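The Slow Hands of the Back Bench

Soon-im Myung has spent 13 months teaching a robot to take a desktop computer apart, a job she can do herself before her coffee cools. She's aware of the math. She did it for me on the back of a parts invoice, then turned the invoice over.

The project is called Plerketis, after a misprint on a shipping label, and it lives in a shared workshop above a tile showroom. Rent is $60 a month per bench, with heat if you complain. Her partner in the build is Yusri Liew, who fixes vending machines by day and wrote most of the motion code at night, a fact he offers as an apology.

The goal sounds modest. Old office towers come in, usable parts come out, and the arm does the boring stretch between. Computers turn out to be mostly boring stretch. A person reaches past a cable without thinking about it. Liew has a folder of 40 scripts that think about nothing else. 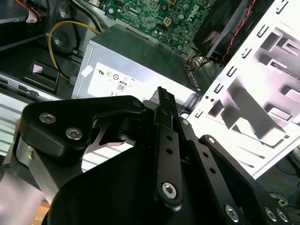
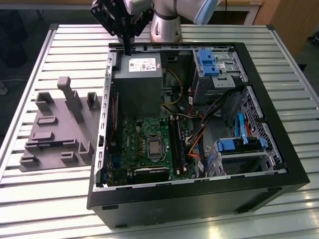

"Cables are weather," Myung says. She can tell the arm where a screw ought to be, give or take, and it'll go there all day. A wire lies wherever the last person shoved it, and the last person was usually in a hurry in an office in June with the air conditioning out.

Their first attempt, Heo, ran on hobby servos and had a tremor. It lasted 2 weeks. Liew keeps its elbow on his key ring. The second one borrowed its planning software from a friend's fruit sorter and treated every heatsink as a pear – gently, at least.

These days they argue about fixtures. Myung wants to print a new one for each odd-shaped part. Liew wants one plate that holds everything, and has been wanting it since spring. The printer, a secondhand Budico with a missing door, sides with whoever loaded the filament.

I asked when the arm would finish a whole tower with no help. Liew looked at Myung. Myung looked for a screwdriver.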